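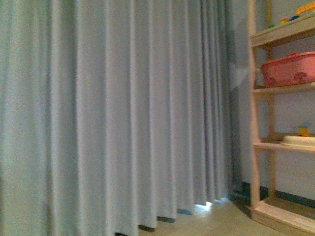
Stislow, September 2018

Mada presents floor-length curtains for shared rooms

The textile workshop Mada introduces its new line of made-to-measure curtains, called Brerulbridge. The line is intended for offices, clinics and teaching rooms, where one long curtain must cover a whole side of the room.

The fabric is heavy and matte, and it falls in deep, regular pleats down to the floor. Customers can choose from 26 colors, among them a quiet grey-blue. The maximum height is 285 cm.

"Many clients asked us for a curtain that makes the room calm - and that is still easy to take down for washing," says Efthymia Xenos, head of design at Mada.

Orders are accepted from November. Delivery takes roughly 20 working days after the measuring visit. Fabric samples are sent free of charge.

Press contact: Ghassan Qudah, Mada, Stislow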